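Week 6 handout. Stormwater and small catchments, part 2
Reading time: 7 min

Carry over from last week: runoff coefficient, time of concentration, why the two get mixed up. If you missed it get the notes from someone before the tutorial, I won't go over it again.

Recap in one line. Rain falls, a share soaks in, a share sits in hollows, a share goes back up as vapor, what's left runs. Design is mostly an argument over what's left.

Rational method
Q = C i A. Peak flow = coefficient x intensity x area. Watch units!! Half of last year's lost marks were units. In metric with i in mm/hr and A in hectares, divide by 360 to get cubic meters per second.

C for common surfaces (use these in the homework, not the ones you find online):
roofs 0.90
asphalt, sound 0.85
gravel, compacted 0.50
lawn, sandy soil, flat 0.10
lawn, clay soil, flat 0.20
lawn, clay soil, steep 0.35

Composite C = area-weighted average. Fine for a first pass. Bad when the hard surface is all at the bottom end next to the outlet, becuase then the peak arrives early and the average hides it. Parks are the usual case. Mostly lawn, a thin ribbon of pavement, and people write down C = 0.20 for the lot and go home.

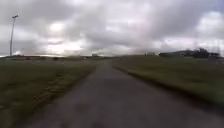
Fig. 6.1 Narrow asphalt path with grass alongside.

Connected vs. disconnected. Pavement that drains to a pipe or gutter = connected. Pavement that sheds onto grass = disconnected, and the grass gets a second go at the water. Same area of asphalt, very different hydrograph. Edge matters here. If turf has built up higher than the pavement (it does, over the years, from clippings and silt) the water can't get off and runs down the path like a channel. Fix is to shave the edge. Cheap, dull, gets skipped.

Compaction. Worn turf on clay can behave closer to gravel than to lawn. Infiltration test with a double ring, two or three spots, never just the one. Do not test right after rain and then report it as typical.

Worked example: Drukcombe
Catchment above the Drukcombe culvert. Total area 4 ha, call it all lawn on clay except the paths and one roof.
Asphalt 850 sq m
Roof 532 sq m
Rest lawn, flat, clay
Convert to ha first: 0.085 and 0.0532. Lawn = 3.8618.
C x A: 0.072 + 0.048 + 0.772 = 0.892
Composite C = 0.892 / 4 = 0.22
Take i = 40 mm/hr. Q = 0.892 x 40 / 360 = 0.099 cubic meters per second. So the culvert sees 99 liters a second, near enough.

Now redo it with the lawn at 0.35 (compacted, treat as steep). CxA goes to 1.472, Q to 0.164. One coefficient, and the answer is up by nearly two thirds. This is the whole point of the example. Show both in your write up.

Time of concentration
Sheet flow first, then shallow concentrated, then channel. Add the times. Sheet flow over grass is slow and usually dominates. Longest path for Drukcombe is 400 m, don't run sheet flow for all of it, it breaks up into little rills well before that. Cap it at 30 m for this course.

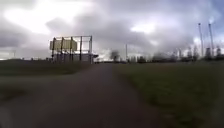
One reader of last year's handout, Baumgart, objected to the 30 m cap: too short for dense even turf, and it makes the computed time come out low, so i comes out high and the pipe gets bigger than it needs to be. Fair. The cap is conservative on purpose. If you want to use more, justify it in a sentence or two and you won't lose marks.

Storage
Swale = shallow grassed channel, wide, gentle sides. Slows water and loses some on the way. Basin = holds it, lets it out thru a small orifice. Volume needed is the area between inflow and outflow curves up to where they cross. Sketch it. Don't just quote the number.
The Sellov basin (reading pack) holds 1018 cubic meters to the overflow. Question to think about before the tutorial: what does it hold after ten years of silt, and who would notice.

Homework, due before the June review session
1. Drukcombe again, but with half the asphalt disconnected. Treat disconnected as lawn for C. State why this is a bit generous.
2. Tc for the 400 m path, slope 2 percent, table in the pack.
3. Sketch inflow and outflow for Sellov, mark the storage.

Bring calculators, no phones. Next week: pipes flowing part full, Manning, bring the chart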